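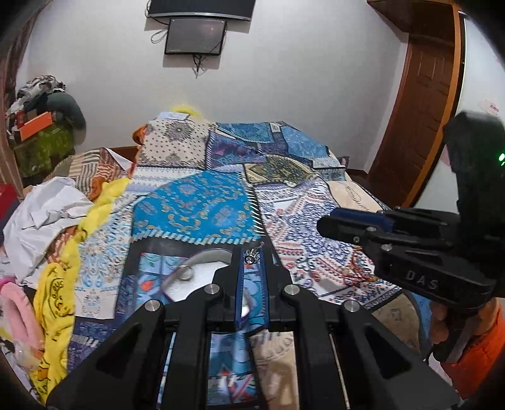 Según indicó la coordinación de Milum al recibir el borrador anterior, los objetos pequeños que aparecen entre la ropa de cama debían registrarse aparte y no sumarse al recuento de textiles, como se venía haciendo. La observación se ha incorporado al presente informe y modifica dos de las cifras comunicadas en el periodo precedente.

INFORME DE AVANCE – SEGUNDO PERIODO
Proyecto de ordenación doméstica y recuperación de textiles del hogar
Entidad ejecutora: Amby
Entidad financiadora: Ferrand
Ámbito: viviendas de Hirville

1. Estado general

Durante el periodo se ha intervenido en nueve dormitorios, dos más de los que preveía el calendario. El trabajo en cada habitación comprende la retirada de lo acumulado sobre la cama, la separación de ropa de cama y prendas, el doblado y la devolución de cada pieza a su lugar. Quedan pendientes 10 dormitorios, que se abordarán antes de diciembre.

El volumen tratado asciende a más de 200 piezas textiles. Predominan las sábanas, las fundas y las colchas, seguidas de telas sueltas sin uso definido, categoría que no figuraba en la ficha inicial y que ha sido necesario añadir.

2. Criterios de clasificación

La cama se utiliza como superficie de trabajo. La colcha permanece extendida y sobre ella se procede por zonas: los textiles revueltos se agrupan a un lado y el resto queda despejado para depositar los objetos menudos. En el dormitorio que abre este informe, la colcha de retazos, en la que domina el azul y el turquesa, quedó clasificada como pieza de uso diario. En el lado izquierdo de la cama se reunían una tela amarilla estampada, una sábana blanca arrugada y un tejido de rayas en beige y naranja, los tres pendientes de doblado.

Las telas estampadas se doblan con el dibujo hacia fuera, a petición de las familias, que de ese modo las reconocen en el armario sin deshacer la pila. Las sábanas blancas se guardan por medida.

3. Objetos pequeños

Conforme a lo solicitado por Milum, se ha abierto un registro independiente para anillos, adornos y piezas similares. En el mismo dormitorio se anotaron un anillo pequeño de color plateado, colocado sobre una pieza blanca semicircular, y un adorno oscuro con cadena corta o cierre metálico. Este último consta como «pendiente o colgante, por determinar», fórmula que se mantendrá en todos los casos dudosos hasta que los titulares de la vivienda confirmen de qué se trata. El equipo no asigna valor ni material a estas piezas.

4. Incidencias

La entrega de cajas de almacenaje se retrasó siete días. El trabajo continuó con bolsas de tela – solución aceptable para las fundas, pero poco adecuada para las colchas, que ocupan más y pierden el doblado. En dos viviendas hubo que repetir la última fase.

5. Próximos pasos

Se solicita a Ferrand autorización para trasladar al siguiente periodo el remanente de la partida de transporte y destinarlo a cajas de mayor tamaño. La ficha revisada, con la categoría de telas sueltas y el registro de objetos pequeños, se remitirá el viernes a ambas entidades. Las visitas de seguimiento a los dormitorios ya ordenados comenzarán por las dos viviendas citadas en el apartado anterior.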